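The long way to the paint store

Thursday, March 6, 2003

I took the day off to paint the hallway, so naturally I spent the morning in the car.

The plan was the Funetti on the ring road, ten minutes each way, two cans of off-white and home before coffee. Funetti was closed for inventory. There was a sign on the door saying so, handwritten, with a smiley face. The next place that carries the same paint is Trorari, clear across town, and the way I know to get there follows the tram line for most of its length.

I used to ride that tram to work. It took 46 minutes on a good day and I complained about every one of them, loudly, until I bought a car and found out I could complain sitting down. What I never noticed from the tram is how nice the road is next to it. You get a hedge on one side and the tracks on the other, and the whole thing wanders left and right as if whoever laid it out was paid by the curve.

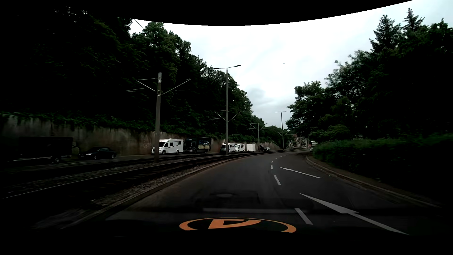
It is also a road that likes to change its mind about lanes. I have been driving it since September and I still end up in the wrong one at least once per trip, then merge with the little wave that means sorry and also please don't honk. People mostly honk.

I had the radio on Yoo, which plays the same 70 songs in a different order and calls it a morning show. I knew all of them. I sang most of them – the hedge didn't object.

Trorari was open. Trorari did not have the off-white. They had something called Oat Linen, which the man at the counter held up next to my sample chip and said was "basically that." It was basically a different color. I bought both cans they had, plus a roller, plus a tray, plus a second tray for reasons I can't reconstruct.

On the way back I stopped at Nurau for a sandwich, since by then it was lunchtime and I had painted nothing. Egg and pickle, too much pickle, would order again.

The hallway has one coat on the left wall as of tonight. It looks like oatmeal. I'm told it dries lighter.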